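To: burnus-users
Subject: Re: [burnus-users] Gripper closes but force reading stays at zero

On Wednesday the Ploltport group wrote:

> We see the fingers close on an object in the house scene and the
> force channel reports nothing. It comes and goes. Restarting the
> scene clears it. Is it our config or is it Burnus? Has anyone else
> had this with two arms?

It is Burnus, or at least it is not only you. We have had the same fault at Tamihana since we moved to the two-arm model. Our runs use the furnished house, with both arms up in front of the torso before the first reach.
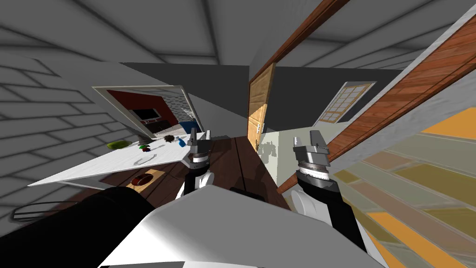

The fault needs three things together. The wrist has to be rolled well over, the arm has to have stopped on its own limit check, and the next command has to arrive within 20 ms of that stop. If all three hold, the contact list for that gripper is not rebuilt and the force channel goes on sending the old value, usually zero.

The limit check trips most often for us near the kitchen cupboards. With the wrist rolled, the planner is slow to find a way past a door and the arm halts.

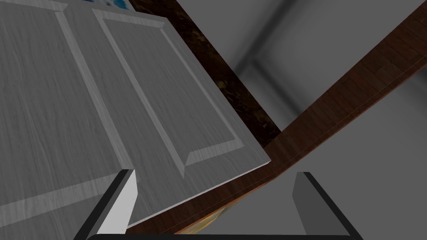
Gripper view near a cabinet door, fingers open.

After that the log says "resumed" and everything looks normal. The controller then keeps closing, as it thinks it has nothing between the fingers. In simulation that costs you a run. On the real arm it would be a crushed object or a damaged finger, so please do not copy a grasp controller across until this is fixed.

I ran 900 grasps overnight to get a rate. The stale reading turned up in 5 of them, and in 4 of those the wrist was past the roll limit we had set. The fifth I can't explain yet.

The tall white cylinder is the best object to test with.

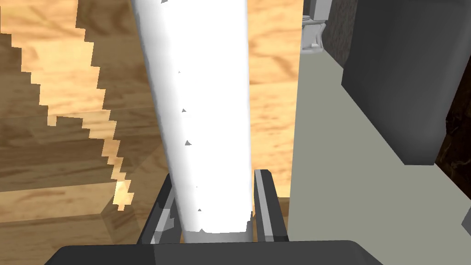 Render: Tamihana, Burnus house scene

It is long enough to grip low down, and a missing force value is easy to spot in the plot.

For now we call the contact reset by hand after every limit stop and wait one full cycle before sending anything. It is slow but we have not seen the fault since. Stetulley have a patch that does this in the driver. I have not tried it with two arms.

Could you send your joint log from just before the stop? The config file on its own won't show it.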